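Clear bins with ribbed lids for kids' blocks – worth it or not?
Storage and Organising > Toys and Playrooms

pemcombe_mum
We've outgrown the fabric cubes and I'm looking at long clear bins for the blocks. Has anyone had the kind with the ribbed lid for more than a year? Mostly I want to know if the lids hold up and whether you can see what's inside without opening them.

drusura
Had four since March last year. The bins are fine. The latches are the weak part, and I've lost one already. Ours live on a low shelf in the hallway, so they get pulled out by the lid a fair bit.

Theda Gerlach
I use one for the chunky red blocks and keep a shallow blue tray beside it for whatever is being sorted. Brown paper goes down first to save the tabletop. 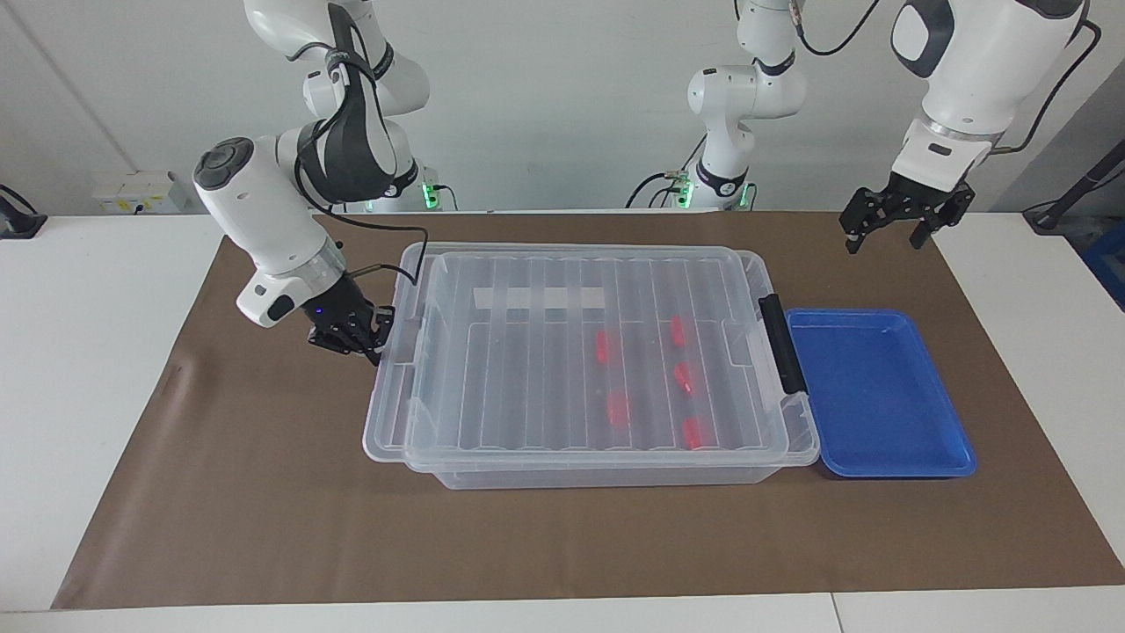
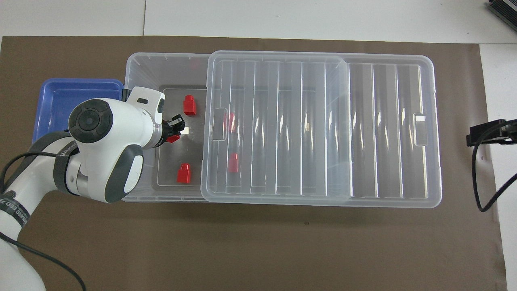 The lid doesn't have to come right off. I slide it along and leave one end open, then put the blocks in standing up. Red shows through the lid well enough, though it goes blurry in places. For anything pale I'd want a label.

tonetti_88
Disagree on leaving the lid half on. You end up posting blocks through a gap and they all pile up at one end. Take it off, fill the bin, put it back on. Two seconds.

Theda Gerlach
Depends how much bench you've got. A lid that long needs somewhere to go, and mine ends up on the floor and gets stepped on.

medve
I'm with tonetti. Also, frosted plastic scratches and after a while you can't see much through it anyway. I went back to open tubs and the kids pack up faster without a lid to deal with.

drusura
Open tubs are great until the dog finds them. Ours went through a heap of blocks that way.

pemcombe_mum
No dog here, but there is a toddler. How many blocks do people fit? We have 184 of the big ones and 262 of the small ones, and I'd like to keep them separate.

medve
Two bins then, and don't fill them to the top. I had 400 small ones in a single tub and it was too heavy for my six-year-old to carry.

Theda Gerlach
Two bins, same colour lids so you can swap them over. Put the label on the end as well as the top if you're going to stack them.

pemcombe_mum
Good point about the end label. I'll get two and see how the latches go.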